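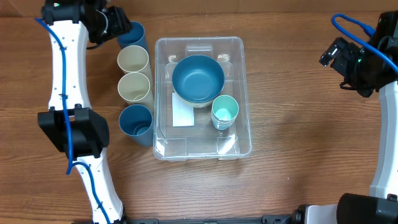
Cups, bowls and the clear bin between the two arms. Tabletop station, Mendine workshop.

Planning the Second Tabletop Station: Gallery and Buying Notes

Posted 9 November 2019

We have one two-arm station for sorting and stacking plastic tableware, and next year's budget has room for another. This page collects what we know about the first one from the buying side: what was ordered, what it needs to run, and what we would change on the next order. The quotes we have in hand are from Reretti and Panicker. Pramon supplied the arms on the current station and has been asked to requote.

The one picture on the page so far is at the top. The notes below go with it, and more pictures will be added under the same headings when the second station is on order.

The arms
One arm on each side of the work area, each with a black gripper. Budget for them as a pair. Pramon and Reretti both price single arms, but the pair price includes matching controllers and one support contract instead of two. Panicker quotes only in pairs. Lead time on the last order was 15 weeks from signed purchase order to delivery, so an order for use in June needs to go out well before the new year is over the first month.

Grippers
Order spares with the arms. Finger sets are the part we replace most and they were left off the first order completely. We now keep 2 full sets on the shelf. Reretti's gripper uses a different mount, so if we buy from them the spares cannot be shared between stations. That should be counted against their lower arm price.

Cables
Blue cable runs up the outside of the left arm, held with small black clips. Clips are cheap and come in bags. The cable is not cheap, and the length in the Pramon kit is fixed. If the controllers are going anywhere other than directly behind the table, get the longer set priced at the same time. Ordering it later meant a second freight charge.

Table
Wood, with open space left on the right for setting things down. We had a metal bench quoted and decided against it on price. The table needs to be stiff enough that the arms do not shake it at full speed. Allow for a front rail to mount to and for someone to level the whole thing. Leveling was half a day of labor that did not appear in anybody's estimate.

Cups and bowls
Blue and beige cups in a column by the left arm, with a teal bowl and a short stack of mint-green cups in the bin. All of this is ordinary plastic tableware and belongs under consumables. Buy several of each color at once. Stores change their colors from season to season, and a replacement in a slightly different shade means going back over the setup. The current line for tableware is $22 a month and that has been enough.

Bin
Clear plastic, rectangular, with a thick lip. Check the outside measurements, including the lip, before ordering a different size. Two sizes that are sold as equal can differ at the rim. Clear bins also pick up glare from overhead lights, so put a diffuser panel on the lighting line.

Floor space and power
The station needs clear floor on all sides for service access, and its own circuit. The Mendine room has one spare circuit. A third station would need electrical work, and we have not asked for a price on that.

Support and training
Support contracts are quoted yearly. Pramon includes remote help and charges for site visits. Panicker includes one visit. Reretti includes neither in the base price but has a 5 year plan that brings the yearly cost down. Training for new operators is separate with all three suppliers. We plan to train in house and have taken that line out.

Still open
Requote from Pramon.
Longer cable set, price from each supplier.
Gripper mount: ask Reretti if an adapter is available.
Freight and insurance to Mendine.
Disposal of the shipping crates, which was charged to us last time.

Prices on this page do not include sales tax. The full quotes are in the shared purchasing folder under Tabletop Station 2.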